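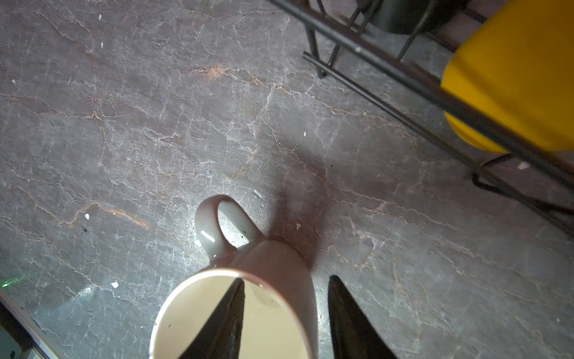 3.2 Cleaning regimes and the wear of polished stone floors

The second part of the study dealt with floors in public buildings where the original stone is still in daily use. Records were taken from four sites in the Grikness district, all of them laid with polished marble and all open to visitors throughout the year. The largest, the former customs hall at Mulinach, has a floor area of 671 square metres. The smallest, at Zein, covers 371 square metres and was relaid in part after a burst pipe.

Gloss was measured at fixed points along the main walking routes and again in corners where few people tread. Readings were taken in March, before the spring opening hours came into force, and repeated on 5th May. The same hand-held meter was used on both occasions and was checked against its reference tile at the start of each visit. In all, 1,571 readings were kept for analysis. Those taken within a metre of an outside door were set apart, as grit carried in on shoes affects these areas in a way that the cleaning method does not.

Figure 4. Grey marble with white veining and rust-orange streaks; white mug at lower centre.

Three of the sites use a neutral soap and a damp mop. The fourth, Karnex, changed to a machine scrubber with soft pads two years before the study began. Loss of gloss on the main routes was lower at Karnex than at Mulinach, although the two buildings receive similar numbers of visitors. The difference was small in the corners and cannot be separated from the error of the meter. Eide and Tangen reported a similar pattern in their earlier survey of railway waiting rooms, but their sample included limestone as well as marble and the results should be compared with care.

Staining was recorded separately by eye. Observers were asked to tell natural colour in the stone from marks left by rust or spilt drinks, and they did not always agree. Of the 485 marks entered in the first round, a good number were later struck out when Solveig Tangen and Ylva Eide went over the sheets together and judged them to be part of the stone. The revised sheets are used in Section 3.3, where marks are grouped by their distance from the nearest seating.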